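Sep 29, 2019
by Karthikeyan Sastry

I finally gave in and tried the voice search on the Zirkell shopping app last night, and I have to say I'm a bit in love with it! I'd been putting it off for months (talking to my phone in the kitchen makes me feel daft), but my hands were full and I needed rice, so I just asked.

It got "sona masoori, five kilos" first time. Then I tried it in Tamil, and it got that too, which made me laugh out loud. My mother has been ringing me up to place her orders ever since she moved to the new flat, and I think this might be the thing that gets her doing it herself. 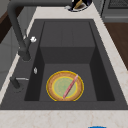

The other bit I like is how it handles follow-ups. I said "cheaper ones" and it kept the rice and dropped the price, no starting again. Vutham added voice to their app back in July, and I did give it a go, but every time you change your mind you're back to the first screen. It also heard "jaggery" as "jogging" and offered me 191 pairs of shoes.

Things I'd still love to see: a way to repeat last month's basket just by asking, and prices read out before you pay. My order came to 900 rupees and I only saw that on the very last page.

Next I want to try it with my mother's list, the long one with all the pickles on it. I'll report back!

Comments and questions: use the contact page | © 2019 Karthikeyan Sastry | Back to top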